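The register of vigils at Idoma

The monastery at Idoma keeps a paper register of its night offices. Each entry gives the hour of the first psalm, the name of the reader and the number of people standing in the nave. The oldest surviving volume has 702 entries in nearly uniform brown ink.

Sister Orvokki Koskela has kept the current volume for nine years. She writes the entry after the final blessing, before the lamps are put out. On Saturday the vigil starts at 9 p.m. and runs past midnight. Guests may leave at the end of any psalm, but the doors stay shut during the Gospel.

Readers are assigned by the week. Iida Koivisto, a novice, reads on one tone and does not raise her voice at the end of a line. The rule of the house asks for this. A reader who stumbles repeats the verse from its start.
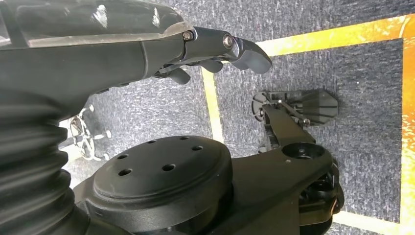 Confession is heard in the side chapel during the first hour. No record is made of it. The register has a column for remarks, and in most volumes it is blank. One entry from a March vigil reads "snow, two present, all psalms read." Koskela considers that a full entry.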